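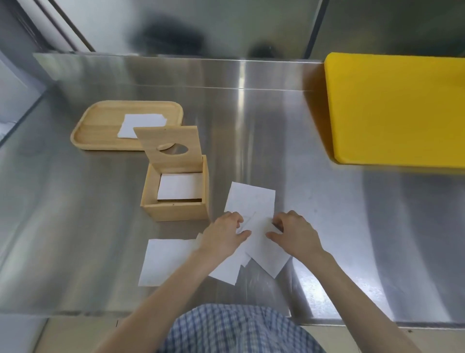 Chapter 5
Paper: A Sheet Made of Water and Plants

Tear a strip from the edge of an old newspaper, then turn the page a quarter turn and tear another. One strip will run nearly straight. The other will wander off wherever it likes, and no amount of care will talk it out of doing so. Go ahead and try it before you read on. You have just found the grain of the paper, and with it a record of the direction the sheet was traveling when it was made!

We love starting with this test because it shows how much information is hiding in something most of us handle all day without a second look. Paper has a direction. It usually has two different sides. It swells in damp weather and shrinks in dry weather, and it does more of both across the grain than along it. A bookbinder who ignores this ends up with covers that warp and pages that fight the reader. A kite maker who understands it gets a better kite.

In Chapter 4 you looked at woven cloth, where threads pass over and under one another in a pattern you could draw on graph paper. Paper is built from much the same stuff, mostly cellulose from plants, but there is no thread and no pattern. The fibers are beaten in water until their surfaces fray, spread out as a very thin soup, and drained on a screen. What stays behind is a mat of short fibers lying every which way (well, almost every which way, as your torn newspaper shows). As the mat dries, the fibers are drawn tight against each other and countless weak bonds form between them. One such bond is nearly nothing. Together they hold up a grocery bag.

Water does a remarkable amount of the work. It carries the fibers to the screen, it keeps them apart long enough to spread evenly, and on its way out it pulls them together. Put it back in and most ordinary paper falls apart again, and so old paper can be turned into new. Paper towels that survive a spill have had a resin added at the mill to protect some of those bonds.

The Mill at Stisgate

Much of this chapter follows one small mill, Stisgate, where sheets are still formed by hand in the older of its two buildings. The vat there is run by Hrvoje Stojanović, who learned the job from Despina Popescu and now trains newcomers himself. The mold goes into the vat at a steep angle, comes up level, and gets a shake from side to side and another from front to back while the water drains. The whole motion takes a few seconds. Learning to do it the same way every time takes far longer, and Stojanović has his trainees form 300 sheets before any of theirs are kept.

"You feel the weight change in your wrists," he told us. "When it stops sloshing, you have already decided what kind of sheet it is."

After forming, each sheet is turned out onto a damp felt, another felt is laid over it, and the pile grows until it is ready for the press. Pressing squeezes out a great deal of water, but the sheets that come out of it are still limp and easily torn. They are hung in the loft to dry, and in December, when the air up there is cold, this can be a slow business.

Next door is the machine hall, where a moving screen does what the mold does, without stopping. Teodora Kolev, who looks after the machine, keeps samples going back years in a set of flat drawers, and she let us cut up a few. You will see the results in Section 5.3, including one sheet, number 636 in her log, that has such a strong grain it will hardly fold crosswise without cracking.

What You Will Need

For the activities you will want a few kinds of paper. Newspaper, printer paper, tissue, a coffee filter, and a piece of brown bag make a good starting set. Add anything odd you come across. You will also need a shallow pan, a pencil, a hand lens, and a ruler marked in millimeters. Label every sample in pencil before it gets wet, with an arrow pointing toward the top of the original sheet.

Words to Watch For

Cellulose, pulp, mold, deckle, felt, grain, sizing, watermark. Each is explained where it first comes up in the sections that follow, and again in the glossary.

Before You Begin

1. Drop a little water on each of your papers. Which soaks it up fastest? Write down your guess first.
2. Cut a square of printer paper and wet one side only. Watch it for a full minute. Which way does it curl?
3. Hold a sheet up to a window. Is it evenly cloudy, or can you see thick and thin patches? Sketch what you find.

Keep your notes. We will come back to the curling square in Section 5.2, once you have had a closer look at what a single fiber does when it gets wet.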